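Drawers, Demonstrations and a Deadline: Talking With the Student Manipulation Project

The student manipulation project at Forero started in October with a single task on its list: open a drawer on a small parts organizer, then close it. By spring the list had grown to 12 tasks, but the drawers are still where new members begin. Ivana Espinoza, who leads the student side, and Gervasio Espinoza, the faculty adviser (no relation), discussed the work in the lab one afternoon while a recording session was being set up.

The project does not build its own arm. The department already had one, named Bivden by an earlier class, and students may book it in the evening. What the students produce is the training data and the policy that runs on it. For that they use two hand-held grippers, one for each hand, with a camera on the tool and another at the head of the person doing the task.

"The arm is the bottleneck, so we try to stay off it," Ivana Espinoza said. "If you collect by teleoperation you need the arm, an operator, and somebody at the stop button. With the hand-held grippers you need a table and a person. We can run in the daytime, when Bivden is booked by the control course."

The target for the year is 2000 usable demonstrations across all tasks. A demonstration is usable if the gripper pose was tracked the whole way through, the drawer reached its end position, and the operator's fingers did not touch the object. The third condition causes most of the rejections.

"People help with a thumb," Gervasio Espinoza said. "They don't know they are doing it. The drawer sticks, the pad slips, and the thumb comes out and gives it a push. The robot has no thumb. If that gets into the set, you have taught it that the drawer opens by itself."

Sessions are kept short for the same reason. An operator records for 12 minutes and then moves to labeling. In the first weeks sessions ran much longer, and the reject rate went up toward the end of each one. Ivana Espinoza plotted it and brought the chart to the next meeting, and the limit has been in place since then.

The organizer task is harder than it looks on paper. The drawers are clear plastic, and the depth estimate on clear plastic is poor. The front of a closed drawer sits flush with its frame, so the policy has little to work with apart from the lip and whatever the ceiling lights reflect. Those reflections move when the camera moves.

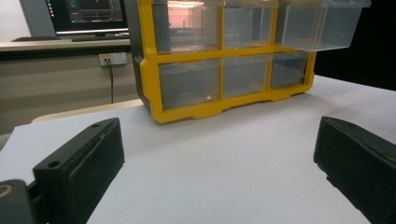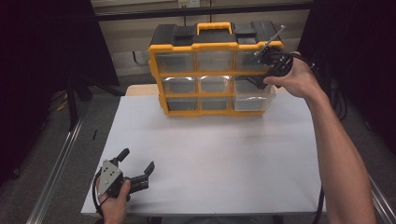

"We considered putting tape on the drawer fronts," Ivana Espinoza said. "It would have fixed the vision problem in a day. But then the policy learns tape. The Fuentealba rules say the judges supply the organizer, and it comes as sold."

Fuentealba is the regional student manipulation contest the group will enter this year. Teams get a table, an organizer they have not seen before, and a list of drawers to open and close in order. Scoring is by completed drawers, with a deduction if the case shifts on the table by more than a set distance. Two-handed entries are allowed, but Forero will enter with one arm.

That raised the question of why the group records with both hands at all. Gervasio Espinoza said the decision was made with next year in mind. A second arm has been requested. If it is approved, the two-handed recordings can be used as they are, and until then the second hand's track is dropped during training. He conceded that this has a cost. In some demonstrations one hand steadies the case while the other pulls, and those cannot be used for a single arm.

"We flag them," he said. "It's one field in the log. Students forget the field, so the labeling tool now refuses to save without it."

The labeling tool, Usunell, was written by the students themselves. It lines up the camera streams, shows the gripper opening as a curve under the video, and asks the labeler to mark contact, start of motion and release. Early versions drifted by several frames over a long recording because the cameras kept separate clocks. The fix was to hold a blinking light in view of all the cameras at the start and the end of each recording and correct between the two points. It is crude, Ivana Espinoza said, but it has held up, and new members can understand it without a lecture on synchronization.

Results so far are mixed. In the last evaluation the arm attempted 43 drawer openings on an organizer that was not in the training set. Openings in the bottom row went well. The top row was worse, and the usual failure was a grip that closed just short of the lip. Ivana Espinoza attributes this to wrist angle: a standing person reaches the top row from above, and the arm cannot match that angle without running close to a joint limit.

"So we changed the table, not the code," she said. Demonstrations of the top row are now recorded with the operator seated. She expects to have around 6 hours of seated data before the next evaluation and does not want to predict the outcome.

Asked what he would tell a school starting a similar group, Gervasio Espinoza recommended starting with the log format. Forero changed its format twice in the first semester, and part of the October data still cannot be read by the current tools. A first-year student has been assigned to convert it. She has finished the single-hand recordings and is working through the rest.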